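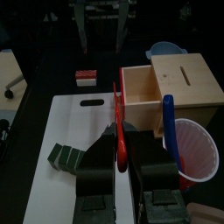 Cuillère rouge brillante, au-dessus du plateau blanc.

Forum Flirkmont > Cuisine et maison > Couleurs

Sujet : Peindre les façades de cuisine en rouge, vous oseriez ?

Kiều
Bonjour à tous,
Je m'excuse d'avance pour mes fautes, le français est ma troisième langue. J'habite un petit appartement avec une cuisine de 6 m², entièrement blanche. Le propriétaire m'a donné son accord écrit pour repeindre les façades, à condition que le travail soit propre. Je souhaite un rouge franc, un peu comme celui d'une laque. Mon mari préfère garder le blanc et acheter seulement des accessoires rouges : des couverts, des tasses, une bouilloire. Il dit qu'on se fatigue vite d'une couleur forte. La fenêtre donne au nord, donc la lumière est assez froide pendant toute la journée. Mon budget est de 500 euros, peinture et petit matériel compris. Est-ce que quelqu'un parmi vous a vécu plusieurs années avec une cuisine rouge ?

petitlouvre
Bonjour Kiều, et bienvenue. Oui, 4 ans avec des façades rouges, et je ne regrette rien. Par contre au nord il faut prendre un rouge qui tire vers l'orangé. Un rouge framboise devient presque violet en hiver, vers cinq heures de l'après-midi c'est triste à pleurer. Et surtout du satiné, pas du brillant.

Radow
Je ne suis pas d'accord avec petitlouvre pour le satiné. Le brillant se nettoie beaucoup mieux près de la plaque de cuisson. Il montre les défauts, c'est vrai, mais si vous poncez bien entre les couches le résultat est très beau. Je donne raison au mari pour le reste : le rouge, c'est bien en petite quantité.

Kiều
Merci à vous deux. Radow, combien de couches avez-vous passées ? Mes façades sont en mélaminé et j'ai peur que la peinture s'écaille autour des poignées.

Radow
Une sous-couche d'accrochage, puis 3 couches de finition. Le rouge couvre très mal, c'est une chose qu'on découvre quand le pot est déjà ouvert. Demandez une sous-couche teintée en gris moyen, vous économiserez de la peinture. Laissez aussi durcir longtemps avant de remonter les poignées. Chez moi les coins ont tenu, sauf sur le tiroir des poubelles.

Drellora
Je viens ajouter mon avis, avec un peu de retard. J'ai grandi dans une maison où la cuisine était rouge du sol au plafond et ma mère l'a repeinte en beige dès qu'elle a pu. Pour moi, le plus joli est le rouge posé sur du blanc, avec un peu de bois pour réchauffer.

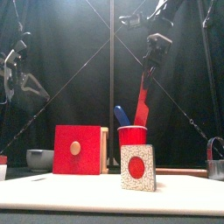 Boîte rouge à bouton en bois et gobelet rouge sur plateau blanc, rideau noir derrière.

Drellora
Regardez comme le bouton en bois change tout sur la boîte. Si vous peignez quand même, Kiều, pensez à des boutons en bois pour les portes.

petitlouvre
Le noir derrière aide beaucoup, il faut le dire. Avec un mur blanc le même rouge paraîtrait plus dur. Et puis comparer un gobelet avec un meuble haut, c'est un peu facile :) Une petite surface colorée paraît toujours plus sage qu'une grande.

Drellora
C'est justement mon argument - on garde les petites surfaces.

Kiều
Je comprends les deux points de vue. J'aime beaucoup l'idée des boutons en bois, je n'y avais pas pensé. Peut-être que je peux peindre seulement les meubles bas et laisser le haut en blanc ? Mon mari accepterait, je crois.

Radow
Très bon compromis. Faites d'abord un essai sur l'intérieur d'une porte, et regardez-le le matin et le soir, avec la lampe allumée. Le nuancier du magasin ne suffit pas, les carrés sont trop petits.

petitlouvre
D'accord pour les meubles bas. Toujours en satiné, je ne change pas d'avis.

Kiều
J'ai acheté un petit pot d'essai ce matin, un rouge un peu orangé. Il est en satiné - pardon Radow, le magasin n'avait pas le brillant dans ce format. Je commence par la porte sous l'évier et je reviens vous donner des nouvelles en février.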